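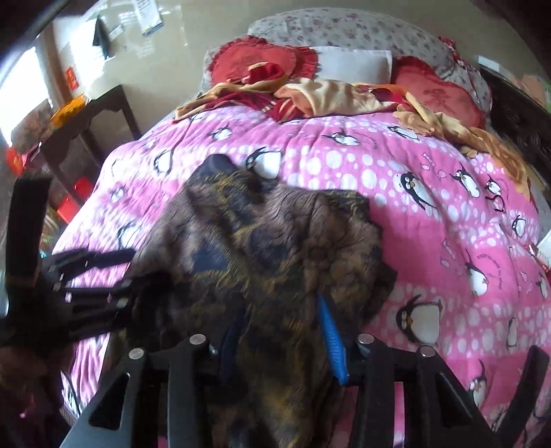

A crinkled garment in brown, navy and mustard on the penguin quilt.

Ásdís Hafþórsson folds laundry on the bed because it is the largest flat surface in the house. She has a dining table, but the table has mail on it.

"I know people who fold at a counter, standing up straight, and good for them," she says. "My back would like that too. But the bed is where I start and it's where the drawers are."

The bed in question wears a bright pink quilt covered with cartoon penguins. She bought it secondhand in March from Laxdal, the thrift store on the corner, when the old cover wore through at the foot. It was meant to be temporary.

"It's busy, I'll admit that. If you put down a sock with a pattern, you can lose it in there. Dark things are easy. Dark things show up right away on pink."

She and her neighbor Svend Sveinbjörnsson run the clothing swap at Flastwood, the apartment building where they both live. The next swap opens on Fri 5 August in the laundry room on the ground floor. Everything that comes in gets washed, dried, looked over and folded before it goes out on the tables. At the last swap that came to 93 pieces. They split the bags down the middle and each do their half at home.

I asked her to talk me through the work, starting with the pieces that give her trouble.

"Anything crinkled," she says. "I mean fabric that's made that way, with the texture in it. You lay it down and it doesn't want to be a rectangle. You smooth one side and the other side comes back up at you."

Her advice is to leave the iron in the closet. She ironed a crinkled blouse flat once, years ago, and it came out a size and a half wider with sleeves down past her fingertips. She wore it to paint the hallway.

What she does now is shake the piece out hard, twice, and drop it on the bed face down. Then she finds the shoulders, or the waistband if it has one, and works from there. The sides come in first. The bottom goes up to the top in one fold, and after that she rolls it.

"A roll is better than a stack for that kind of cloth. In a stack it slides. I had a pile go over at the swap and it took the next pile with it."

Prints are another matter. A blotchy floral in dark colors can hide a stain very well, and she has missed a few. She checks those by the window, inside out, running a hand along the seams and under the arms. If she finds a mark, the piece goes back in a bucket with cold water and a spoonful of Trulanex, a stain powder she gets by mail. If the mark is still there after the second wash, the piece goes into the rag bag.

Svend disagrees with her about the rag bag. He thinks she is too quick to use it.

"He'd keep a shirt with one sleeve," she says.

Svend, reached by phone, says that there was only one such shirt and that somebody took it home.

The two of them also differ on sorting. He sorts by size and she sorts by type, so when the halves meet in the laundry room there is an hour of moving things from table to table. They have tried to settle it. Last time, Gunnlaugur Brynjólfsdóttir from the third floor made cardboard dividers with both the size and the type written on them, and that cut the hour down a little. The dividers are stored behind the dryers.

Ásdís gives herself one evening for each bag. She puts the radio on, empties the whole bag onto the bed and doesn't let herself stop until she can lie down on it. She says this is the only method that has worked for her. When she folded out of a basket, the basket would sit by the door for 11 days and she would take clean clothes out of it as she needed them.

"And then it's all wrinkled and you wash it again. You've done the work twice and you have nothing to show for it."

She has no system for hangers. Coats and dresses go to Svend, who has a rail. Children's clothes she does last, in small piles tied with kitchen string, a size to a pile. Socks without partners wait in a shoe box until the following swap, and she says a fair number do get matched up.

Has she thought about replacing the quilt?

"My sister asks me that. She has a gray one, she'd give it to me. But I'm used to this one, and it washes well. I'll keep it through the winter and see."

Bags for the August swap can be left outside her door until the evening before. She asks that people check the pockets first.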